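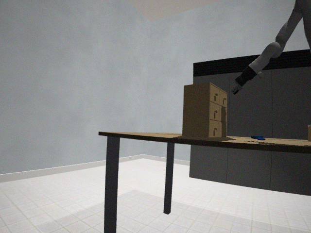
Small drawers: sort by type or by project?

tanko_eze
Redoing my sewing stuff and I'm stuck. I've always sorted by type (zippers, bias tape, elastic) but I end up opening every drawer to start one bag! My sister keeps everything for a project together and swears by it. What do you all do?

mossyhem
By type, always. I tried project drawers in February and bought the same zipper twice.

tanko_eze
Ha, okay, but I have 4 projects going at once and a lot of half-used thread. Labels don't help me, I just stop reading them. 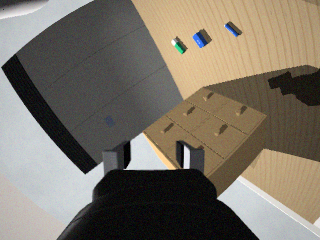 King-fai Hsu
I'd go by project, sorry mossy. Once the thing is finished, whatever's left goes back in the general stash. It takes me ten minutes, tops.

mossyhem
You finish things?? I have a Sellari coat pattern cut out that's older than my dog. If that coat had its own drawer I'd never get the drawer back.

tanko_eze
Ok, that's me too. Maybe one drawer for whatever I'm sewing this week and the rest by type.
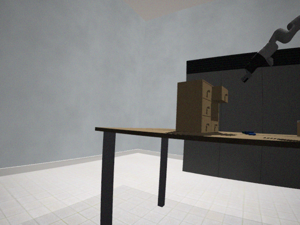 Related thread: Getting thread wax out of drawer liners

pinfeather7
Warm iron over a paper towel worked on my felt ones. Go slow.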